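Speech coding notebook, Ciro room
Friday
Print | E-mail

Picked up the Stalledmont speeches again. We have 24 transcripts from the mayoral campaign, all typed up from the recordings. Melur Pangaribuan coded the first 12 last week and I took the rest. We used the same sheet: promise, attack, credit claim, local story, thanks, filler. A sentence gets one code only. If it fits two, take the one that comes first in the sentence and put a mark in the margin.

Purba's speeches run close to 3000 words when he talks to a friendly hall. The Flumulgate speech is 2000 and reads faster, mostly on account of the short sentences.
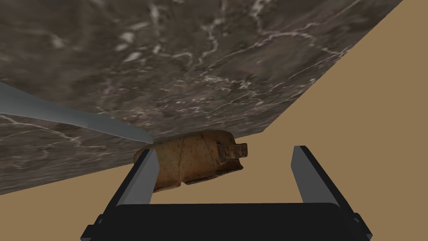

Disagreements with Melur

We swapped one speech each as a check. Most of the trouble is between promise and credit claim. "We will keep the buses running past nine" went down as a promise on my sheet and as credit on hers, as the late buses already run. I now think she has it right. Went back and changed mine in the Flumulgate speech and two others.

"My opponent has had four years" is an attack even with no verb of blame in it. Agreed on that quickly.

Thanks: we were both coding the opening greetings and then skipping the thanks in the middle. Need to go back over these. Melur says the middle ones matter more, as he names the ward organizers there, and she wants them as a separate code. Not decided.

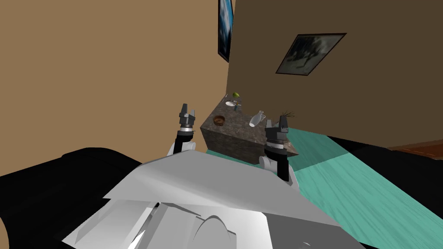
The Flumulgate speech was put together from older ones. The housing section is word for word from the spring launch, and the part on school meals is from a radio talk. I marked each join in pencil before checking against the old texts and got all but one. They are easy to hear when read aloud, and on the page they show up like the faint seams between the white panels on the robot's body. The join I missed is in the parking section, where someone has rewritten the first line to pick up the word "fair" from the paragraph before. Whoever did that should have done the others.

Counted applause again from the audio. The housing section got less than it did at the launch. The hall was smaller and the microphone was farther back, so I am not writing that down as a result.

Still to do: ask the campaign office for the printed version handed to reporters. The delivered one drops the rates paragraph and I want to know when it went.
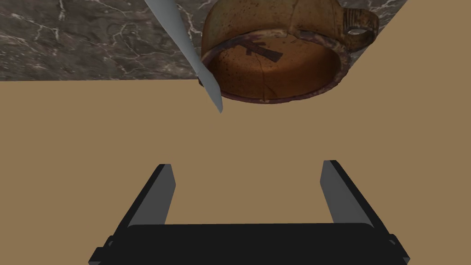 Melur wants the charts redone before the Ciro seminar in January. At present attack and promise are both reds and they can't be told apart on the old projector. I suggested attack in the rust orange of that cup, filler in the gray of the marble, and promise in dark blue. Local story can stay green. She is fine with all of it except gray for filler, which she says will make people ignore the biggest block in Purba's bars. Left it gray for now with a black outline.

Sheets are in the second drawer, mine in pencil. Do not ink them until the thanks code is settled.

Print | E-mail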